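Home | Collections | Notes | Downloads | Contact

Household Packaging Sorting Set — README

Friday, January 24, 2025
Posted by the Gusberg collection desk

## What this is

The Gusberg set covers one small household job: getting empty packaging off the table, the counter or the floor and into a bin. It was put together in furnished apartments in Bollbridge and is the second release in the series. The first, Camargo, dealt with kitchen drawers and shelves and has its own README.

The set holds 500 clips, each with a short text note. A clip covers one bout of clearing up, from the first item picked up to the last one dropped.

## The items

Almost everything is light, dry packaging of the kind that piles up in a week:

- folding cartons, whole or torn open
- small boxes with printed sides
- foil and plastic packets
- paper sleeves and inserts
- bottle caps and lids

Food waste is left out, and so is glass. Cans appear in a few clips from the May visits and are tagged `metal`.

Cartons are the hardest thing to label well. A carton that has been opened flat is tagged `carton_flat`, even if one end still holds its shape. A carton that still stands as a box is tagged `carton_whole`. Packets are tagged `packet` whatever they are made of, as foil and plastic are hard to tell apart once they are crumpled.

## The bins

Most bins are round floor bins with a liner. Square bins and pedal bins make up the rest. Liners were left as the household had them, so some are pulled tight over the rim and some sag well down inside. The bin's place in the room was also left alone. It may be next to a chair, under a desk or out in the open.

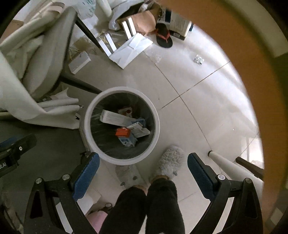

*Lined round bin on tile, with cartons and a blue packet inside.*

Bins were not emptied between clips unless they were full. The start state therefore varies a lot, and the `fill` field should be read before comparing one clip with another. It takes one of these values: `empty`, `low`, `half`, `high`.

Color is noted only for the outside of an item. Where a box has a top and sides in different colors, the brighter one goes first, as in `orange-red / light blue`. Brand names and small print are not transcribed.

## Files

- `clips/` — one folder per apartment
- `notes/` — plain text, same name as the clip
- `items.csv` — item tags, color and bin type
- `rooms.csv` — floor type and nearby furniture

## Known problems

Items under other items are often missed in `items.csv`. Only what can be seen from above was tagged, and a packet tucked behind a carton may be recorded as partly hidden or not at all.

Pale cartons on pale tile were mislabeled in 2 folders of the first upload. These have been fixed, but older copies carry the wrong tags. Check that your copy has `rooms.csv`, which was added at the same time.

## Use and changes

Free for research and teaching. Please cite the set as "Gusberg, version 2" and keep this file with any copy you pass on. Corrections to the tags are welcome through the contact page — give the folder name and the clip name. A third set, Gritimov, will cover laundry and linens.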